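Projektbericht: Umgestaltung des Arbeitsraums im Projekt Prosgate

Verfasserinnen: Naledi Chauke und Anong Intarasuk

3. Ausgangslage und Vorgehen

Der Arbeitsraum wurde der Projektgruppe im September übergeben. Vorgesehen war eine Nutzung für Kleingruppen mit höchstens 12 Personen. Die Bestandsaufnahme ergab 29 Inventarposten, von denen vier nach Absprache mit dem Institut ausgesondert wurden.

Für Wände und Flächen wurde ein heller, zurückhaltender Ton ohne Muster festgelegt. Auf Aushänge und Wandregale wurde im oberen Bereich verzichtet.
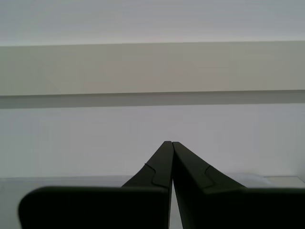
Vichien Yimyam wandte in der Zwischenbesprechung ein, dass helle Flächen einen höheren Reinigungsaufwand verursachten und dies in der Kostenaufstellung bislang fehle. Der Einwand wurde aufgenommen; der Posten »Reinigungsmittel« ist nun mit 156 Euro angesetzt.

4. Offene Punkte

Die Beschriftung der Schränke richtet sich nach dem Ordnungsschema aus Anhang B. Über die Anschaffung eines zusätzlichen Rollcontainers der Firma Wadent konnte bis zur Abgabe des Berichts nicht entschieden werden. Das Angebot liegt Tassanee Ratanaporn zur Prüfung vor.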